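Isadel Diary
Home | Diary | Garden | Books | Older entries

Filed under: days and weather

February 13, 2024

Up at five because the dog wanted out, then couldn't get back to sleep because of the heat. It was already sticky and the magpies were carrying on in the big gum as if they'd been up all night too. I made a pot of tea and sat on the back step in my nightie and watched the light come up over the Collet side of the valley, and I thought, right, today I am going to do something about the tomatoes. 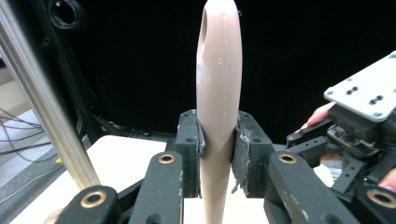
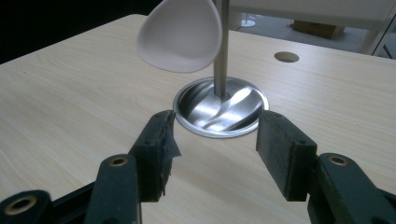

So, the tomatoes. I've been whingeing about them in here since before Christmas, I know, and anyone who reads this regularly (hello Ama!) has probably had enough. First it was too cold, then it rained for what felt like the whole of the school holidays, and I had these great leggy green plants with not a single thing on them. Then I went up to Jarnley for the weekend to see my sister, came home, and the lot had gone off at once. Thirteen kilos I picked this morning! I weighed them on the bathroom scales, holding the bucket, and then weighed myself without the bucket, which was a mistake of a different kind.

The best of them by a mile is the one Lorcan Mulcahy gave me seed for, the Mosari. He's been saving it for years from a plant in his old neighbour's yard. It's an ugly thing, all shoulders and splits, a sort of bruised red colour, but the flavour is unbelievable. I had one for breakfast on toast with too much salt and then I had another one. The little yellow ones have been a disappointment. Pretty in a bowl, taste of water. I won't bother with them again, and I've written that on the back of the seed packet so I can't talk myself into it in August when the catalogues come and I lose all sense.

Ama came over at nine with her big pot and the jars from last year, and we set ourselves up on the verandah with the gas ring, seeing as neither of us could face having the stove on inside. We've done this four summers running now and we still argue about whether to peel. She's a peeler. I say the skins are fine once it's all been through the mouli, and life is short, and she says that's how you end up with those rolled-up bits that get stuck in your teeth. We peeled. We always peel. I stood there slipping the skins off with my fingers going like prunes and she told me the whole saga of her daughter's rental, where the ceiling has come down in the laundry for the second time and the agent keeps sending the same bloke around to look at it. He looks at it, says yep, and goes away again. Ama has offered to ring them herself and I would pay good money to listen in.

We got 14 jars of passata, plus half a jar that I put in the fridge for tea. Two didn't seal and I've got those in the fridge as well. I put a basil leaf in each one and forgot the lemon juice in the first lot, so we had to take all the lids off again and start over, with a fair bit of language. Write it on your hand, Ama said. I have now written it inside the cupboard door in permanent marker, LEMON JUICE YOU GOOSE, and that'll be there for whoever buys the house.

By lunch it was 39 on the verandah and we gave up on the relish. Everything just went still. Even the flies couldn't be bothered. We had cold chicken and cucumber and lay on the lounge room floor with the fan on us, two grown women flat on our backs like starfish, and I nearly nodded off in the middle of telling her about Jarnley.

I haven't put anything in here about Jarnley yet, have I. It was lovely, mostly. My sister has finally had the back fence done and you can see straight through to the creek. She's got a boarder at the moment, a very tall young man called Yannick Barbier who's out here for a year picking fruit, and he eats like nothing I've ever seen. He got through an entire zucchini slice standing up at the bench! Beautiful manners though, he washed the dish. We all went to hear Mandla Xaba's choir in the hall on the first night and I cried at the second song, as I do at any choir, I'd cry at a choir singing the phone book. The altos were the best of them. I came home wanting to join something and I've gone as far as finding out that ours rehearses in the same building as the library, and no further.

The drive back was awful. Roadworks past the silos and a caravan in front of me the whole way that wouldn't pull over. I listened to most of a podcast on the history of salt.

What else. The postie brought a parcel from Baltasar Sotomayor with the book he's been promising to lend me since winter, the one with the maps. I've put it by the bed, where it joins the pile. He's tucked a note in saying I'm not to skip the chapter on rivers and now of course I'm suspicious of the chapter on rivers.

The cool change came through just after six. I heard it before I felt it, all the doors in the house banging one after another, and then the smell of dust and that lovely rush of air down the hallway. I ran around opening everything up. The dog went mad and did laps of the clothesline. We only got a few fat drops of rain, not enough to wet the path under the lemon tree, but the temperature dropped so fast I had goosebumps watering the beans.

Pasta for tea with the half jar, and some of that hard cheese grated over. I ate it on the back step where I'd started the day. It needed more garlic. I've got another bucket's worth ripening on the windowsill already, and Ama's coming again at the end of the week for the relish, so I need vinegar, brown sugar, mustard seeds, and more lids if they've got the small size in. Also dog biscuits. Also ring the dentist, which I've now put off for a month.

Going to bed with every window open.

Older entries | Write to me | Back to top
© Isadel Diary. Please ask before you borrow.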